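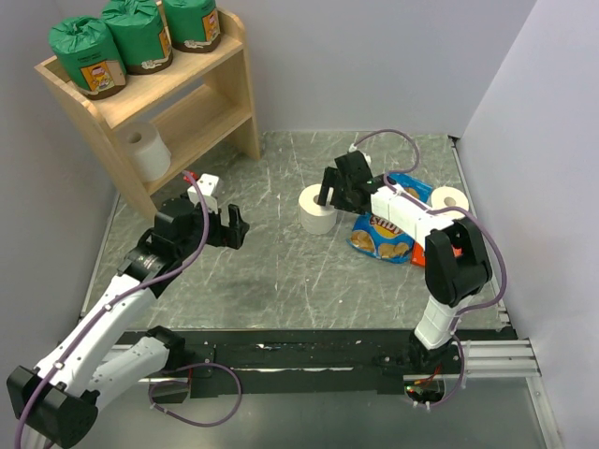

Section 2. Setting Up Your Clitomby Weather Station

You're about to have your own little forecast corner, and the set-up is the fun part! Set aside an hour if you can, and do steps 1 through 4 indoors at a table before you carry anything outside.

Pairing the outdoor sensor

1. Slide the battery door off the back of the outdoor sensor and put in two AA batteries. The red light blinks once.
2. Plug in the indoor display and wait for the Clitomby logo to clear.
3. Press and hold PAIR on the display until the antenna icon flashes.
4. Press the small button inside the sensor's battery compartment. When the outdoor temperature shows up on the display, you're paired. Close the battery door.

Note: If you also own the Nellosmont rain gauge, pair it second. The display gives channel 1 to whichever sensor it hears first, and changing channels later means a full reset.

Mounting the sensor

5. Pick a shady spot outdoors, within 100 feet of the display. A north-facing wall or fence post is great.
6. Screw the bracket in place with the vent slots facing down, then snap the sensor on. Leave at least 6 inches clear on every side.

Caution: Don't mount the sensor over a dryer vent or a grill. Heat can warp the housing, and your readings will be wild. 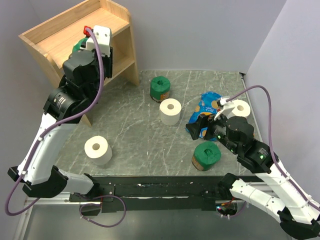 Placing the display

7. The display likes a steady room temperature, so keep it away from radiators, sunny windows and the top of the fridge. Put it where you'll walk past it — you'll be surprised how often you look! Its rubber feet grip well on most surfaces, but the cord can still get tugged. A light wooden shelf unit with a top like a shallow tray, raised along the back and sides, makes a very nice home for it. Run the cord out the front or over the low edge, and don't pinch it under the feet.

Alerts and history

8. Press ALERT, then use the arrows to choose a low temperature. It comes set to 39°F, and gardeners may want to leave it right there through March.
9. Press HISTORY to scroll back through saved readings. The display holds 1,000 of them and then writes over the oldest.

Note: Want to keep everything? Connect the display to a computer with the Navarro cable (sold separately) and see Section 5 for exporting. Charting a whole winter is a blast.

If the outdoor reading shows dashes, move the display closer to the sensor and repeat steps 3 and 4.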